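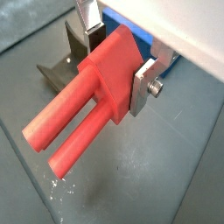
Slide 1. Red two-peg part in the jaws, gray cradle behind it. Wrist camera.

Speaker notes, Lusetwood cell talk, March 7, 2023
Title: We Dropped It and the Robot Kept Going

(Leave slide 1 up while people find chairs. Don't start talking over the coffee.)

Good morning. I was asked to present our success with the peg part. I have 25 minutes, and the success takes up the last 2, so you're getting the failure first.

The job, for those who haven't stood next to it: pick up the red part, carry it past the cradle, put both pegs into the Pliltum housing, let go, back out. Two metal fingers, one plastic part, and friction doing all the work in between. Remember friction. It comes back.

(Point at the fingers.) Flat aluminum on flat plastic. No pads, no pocket. Somebody drew it that way because it was quick to machine. I was that somebody.

Slide 2. What happened

October. The cell had been running well enough that we'd stopped watching it, and I'd told several people so in writing. During a run of 50 cycles the part slipped in the fingers on the way to the housing. It tilted, and the long peg came down on the rim instead of in the hole.

What should happen next is that the robot feels the push, stops, and complains. Ours pushed harder, the part popped out sideways and left the table, and the robot opened its empty fingers, backed out politely, and logged a good insertion.

Then it went back for another one. It did this until the tray was empty. The log for that run is beautiful. I thought about framing it.

(Pause. If they laugh, fine. If the safety people don't laugh, go straight to slide 3.)

Slide 3. Why

Three things, worst one last.

Grip force. We had it at 60 percent, left over from an earlier part with a rougher surface. These faces are smooth enough that 60 wasn't holding when the arm changed direction.

Contact limit. The stop threshold had been raised during setup, when it kept tripping on tight holes. There was a note in the Utex config file saying to put it back. The note was very clear. It is still there, if anyone wants to admire it.

Success check. The program decided the part was in if the arm reached the final position. An arm with nothing in its fingers reaches the final position every time. It's very good at it.

Slide 4. The safety part

No one was hurt. I'd like to leave it there, but we found one part on the wrong side of the fence line, on the walkway. It's a small piece of plastic and it wasn't going fast. It was also at a height where people keep their faces. The side panel stopped short of the table top by a hand's width, and we'd signed off on that because "nothing leaves the table."

We wrote it up as a near miss. Sriwong, who supply the panels, sent a taller one. Eye protection is now required on the walkway too, and yes, that includes people who are just passing through with a sandwich.

Slide 5. What we changed

Threshold back down, and it takes a second login to raise it.
Finger opening is checked after the grip and again right before insertion. If the fingers have closed further than the part allows, stop.
After release, the cell checks for a part in the housing before it counts anything.
One missed part stops the run. It used to be never.
Bits on the table get wiped up between runs.

Still open: finger pads. We have two materials on trial and I don't trust either one yet.

Slide 6. The success

(2 minutes. Don't stretch it.)

It stops now. When it loses a part it stops, turns on the light, and waits for one of us to walk over. Our numbers look worse than they did in October, and I can tell you what each of them means.

Questions. If someone asks who approved the fingers, see slide 1.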